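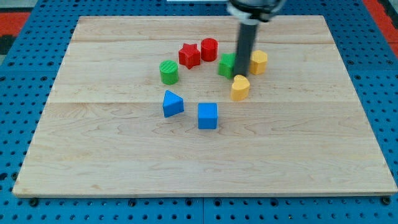 1/ Looking after the Gosling cell, a thread

Right, a few of you asked what I do all day at Duvcombe, so have the boring-but-lovely version. Shape blocks, a maple board, one arm with a grey rod on the end of it. I keep it running. That's the job!

2/ The board first. It sits on the blue pegboard with a bolt near each front corner, and those two bolts are the first thing I touch every morning. If the board creeps even a tiny bit, every position the arm knows is wrong by the same tiny bit and you spend till lunch blaming the software (ask me about January).

3/ Nip them up by hand, then a quarter turn with the key. No more than that. Roland Horrocks leaned on one once and we had a lovely dent in the maple and a new board on order from Tronside.

4/ Then the rod. Long, straight, dark grey, hangs down off the collar. I bring it down slowly till it's just off the wood and slide a feeler gauge under. I want 2 mm. If it's out I redo the height and leave the rest of the settings well alone.

5/ Check it's straight while you're down there. I hold a little square against it from the front and then from the side. A bent rod still pushes blocks about quite happily, it just pushes them somewhere you didn't ask for.

6/ Wipe the blocks with a barely damp cloth. The green cylinder has fine ridges on top and they hold on to muck like you wouldn't believe, so that one gets an old toothbrush. The star's a pain as well, all those inside corners.

7/ Every 2,000 runs the collar comes off for a proper look. Allow 30 minutes, more if you drop a screw through the pegboard. I've got a magnet on a string now. Dinesh laughed at it and then borrowed it.

8/ Someone asked about wax on the board: no! Tried it. Blocks went skating off and the heart ended up under the Plerkadier cabinet. Bare wood, dry cloth, leave it be.

9/ Last job is a slow run at low speed with my hand by the stop button. If I don't hear anything rub, I sign the sheet and put the kettle on. Will do the cable change next, once Reece has found me the right connectors.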